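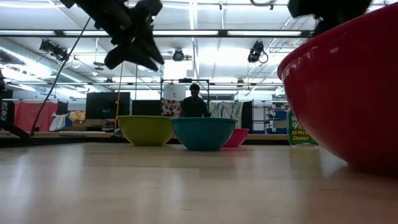 Bowl duty goes to the machine at Widari

The prep-tool testing room at Widari has a new hand on the bench, and it doesn't take lunch. Since August the kitchenware firm has had a robot arm picking up, moving and setting down mixing bowls, a chore that used to belong to whoever had annoyed the shift lead most recently.

The red bowl is the big one in the set. The yellow-green, teal and pink ones are smaller, and staff say the pink is the one the arm likes to fumble. Each model has to be handled 500 times before it gets a pass, and the people who once did that by hand can describe the feeling in their wrists at 228.

"I was hired to design bowls and spent three years lifting them," said Heloísa Meireles, who now writes up the results. Her job title hasn't changed. Her chair has: she finally gets to sit in it.

Two of her coworkers have moved to the Nestunik line, where they check lids. A third stays in the room to reset the bowls and wipe down the table, which the arm has shown no interest in learning.

Management says no jobs were cut and none are planned. Staff would like that in writing, and a meeting is set for Wednesday at 9. The arm will be working through it.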